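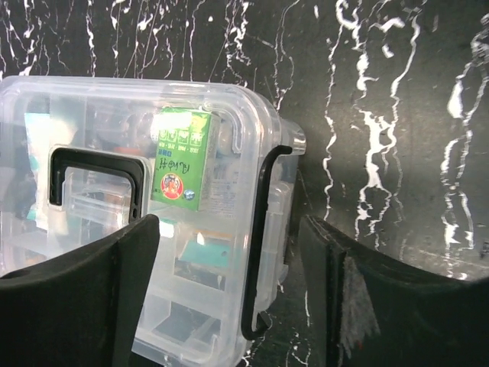

I have been on a bit of a mission with the snack cupboard this month, and I know that is a very small thing to write a whole post about, but it has made me so happy that I'm going to anyway!

Our kitchen is not big, and everything the children might want after school used to live in one deep shelf where the little packets slid to the back and stayed there until they were past their best. So I've moved the lot into clear boxes with proper lids and a handle on the front – you can see what's in them without taking anything out, and you can carry the whole thing to the table (or the car, which is where half our snacks get eaten if I'm truthful).

I do like a lid that snaps. The old baskets from Wokitz were pretty but the biscuits went soft in two days, and I got tired of pegs.

Cartons go in standing up, along the side, and taller packets at the far end. Small things go wherever they fit, and I've stopped minding about that. The box gets filled again when it looks thin, usually at 6 in the morning with the kettle on, and then back it goes on the worktop.

Next up is the baking drawer – I found three open bags of caster sugar in there yesterday.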